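Posted in: Women's Health / Product Reviews

I bought the Primico heating pad in January, for my period cramps. It has 7 heat levels and I use only the lowest three, the others are too strong for my skin. The cover is soft and goes in the washing machine.

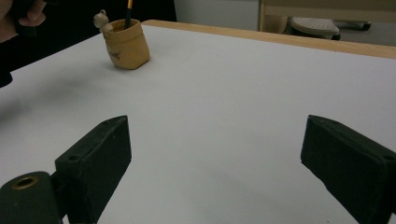
The cord is my one complaint. It is 24 inches, so I must sit almost next to the wall. For sleeping I don't use it at all, the manual says not to.

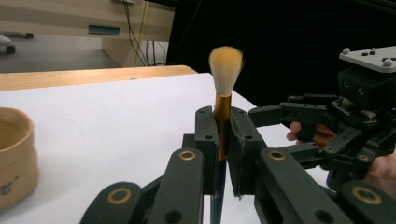
Asfaw wrote to me that the cord on hers is just as short, and that she went back to patches for work days. For evenings at home I still prefer the pad, and I would buy it again.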